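Garkham: tabletop chores in simulation

Garkham is a set of simulated episodes for two-armed robots with hands. We put it together to get a plainer answer to a question we kept hearing from people outside the field: can a machine do the boring work yet, the sorting and clearing and putting away? For most of the tasks here, the answer is still "sometimes, slowly."

Version 4 replaces all earlier versions. Please don't mix them, as the joint order changed.

Contents

The set has 802 episodes. Of these, 282 are tray tasks, where something has to go from one tray to the other or be lined up inside one. The rest are wiping, stacking, and handing an item from one hand to the other. Each episode comes with rendered video, joint positions for both arms and hands, and a short text instruction.

All episodes were driven by a person wearing tracking gloves. Marcela Bednárik and Griet Smits did most of the driving. Vilém Kratochvíl wrote the success checks. 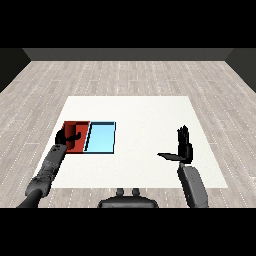 Success is judged by the simulator at the last step of the episode. For tray tasks, the item has to rest inside the target tray with neither hand touching it. An item balanced on a rim counts as a failure. We kept the failed episodes and marked them in the "outcome" field, so filter them out if you only want clean runs.

What we found

We trained one policy, called Troltar, on the full set and ran it 200 times on tray tasks with new starting positions. It finished a little over half. The common faults were closing the fingers too early, and letting go while the hand was still above the rim. A person using the same gloves rarely fails and takes a third of the time.

Wiping went better. Handing over went badly, and we would not read much into the few runs that passed.

Known problems

Contact between fingertips and thin edges is not modeled well. Fingers can sink slightly into a tray wall.
Lighting and floor are the same in every episode.
A few instructions say "bin" where they mean "tray."
Nothing here has been tested on a physical robot. Don't treat a good score as a sign that a policy is safe near people.

Use

Free for research and teaching. For anything sold, ask first. Send corrections to Igor Kolář, with the episode number and the time step.

Last changed: 18th March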